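Home | Guides | Build Notes | Datasets | Forum | About

Filed under: Robot Learning > Two-Arm Manipulation

How to train a two-arm policy on dish clearing without drowning in demos

I've been wanting to write this one up for months, because it's the most fun I've had with imitation learning! The short version: if you label where each demonstration changes phase, and then record extra practice only for the phases your policy is bad at, you can get a lot further on a small dataset than you'd expect. We call the method Orkemton (after the street our first lab was on, and yes, everyone misspells it). Everything below assumes you already have two arms, a teleoperation setup and a camera at the head plus one at each wrist.

Step 1. Pick a task with at least one handoff between arms

Clearing dishes into a sink is great for this. There's a board, there's a basin, there are bowls and a plate and a spoon, and the two arms have to share the space. Keep the dishes one color to start with. Ours are orange, and the policy learned to find them quickly against the counter and the steel. 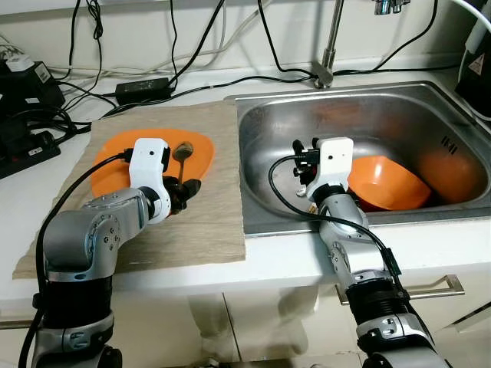 Before you record anything, write down your phases. We use five: approach, grasp, lift, carry, release. Resist the urge to split them further. I tried eight phases in December and the labels got so fussy that two people couldn't agree on the same recording.

Step 2. Record your base set

We recorded 58 full demonstrations, start to finish, with no retries edited out. Leave the fumbles in! A regrasp is some of the best data you'll get, and a policy that has only ever seen clean grasps tends to freeze when a bowl slides. Move the dishes between runs, and swap which arm goes first on half of them.

Step 3. Label the phase changes

Go through each recording and mark the moment one phase turns into the next, separately for each arm. The arms will often be in different phases, and that's exactly the thing you want the model to learn. I label from the head camera first and then check the wrist views for the grasp moment, which is nearly always a bit later than it looks from above. Budget a full afternoon and put some music on.

Step 4. Train once, then score by phase

Train your usual policy on the base set with one small addition: have it predict the current phase for each arm along with the action. Then run it and score every phase on its own. Our first policy finished the whole task in 61 percent of runs, which sounded okay until the breakdown showed almost all the failures sitting in grasp – and nearly all of those were thin things, like spoon handles.

Step 5. Record short practice clips for the weak phase

Now the good part. Skip the full task and record only the bad phase, over and over, with anything of a similar shape. Thin, straight objects work nicely if your trouble is handles. You don't need the sink or the counter for these clips, so do them wherever the arms can reach.

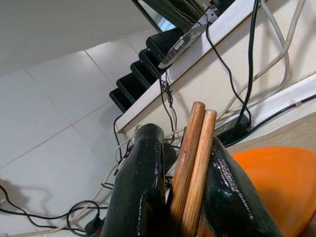
Lilibeth Baluyot wrote in to ask whether clips recorded away from the main workspace pull the policy off course, having seen her own model get worse after adding them. It can happen, and for us it came down to the mix. If the clips swamp the full demonstrations, the policy forgets how to get to the grasp in the first place. Keep at least half of every training batch from the base set. Tâm Lý also suggested freezing the phase predictor while the clips go in, and I like that a lot.

Step 6. Retrain and check the joins

Retrain from the base checkpoint with the mixed data. Then watch the joins between phases closely, especially grasp into lift, where a policy trained on clips can hesitate. Big, rounded dishes are the best test I know for this, as a poor grip on the rim shows up as soon as the weight moves.

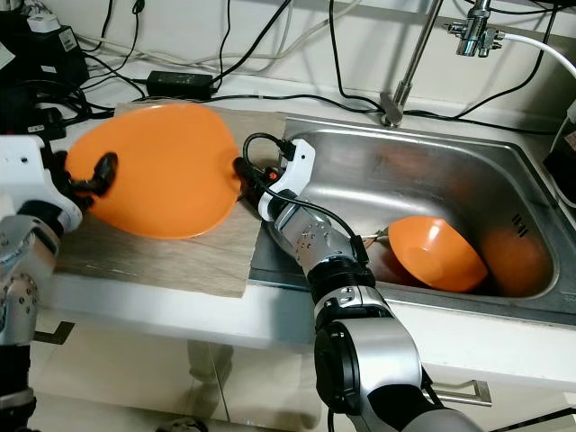

If you see hesitation there, stretch your practice clips so they run 2 seconds past the phase change. That one fix did more for us than any tuning of the learning rate, and it costs almost nothing to record.

Step 7. Repeat, but stop early

Score by phase again, find the new weakest one, and go back to Step 5. Two rounds was plenty for us. By the third we were chasing noise, and I'd have been better off adding new dishes. Next up is trying the same recipe on cutlery sorting – I can't wait to see what the phase scores look like.

Get new build notes by email. Enter your address to subscribe. We use cookies to remember your settings. Accept | Manage preferences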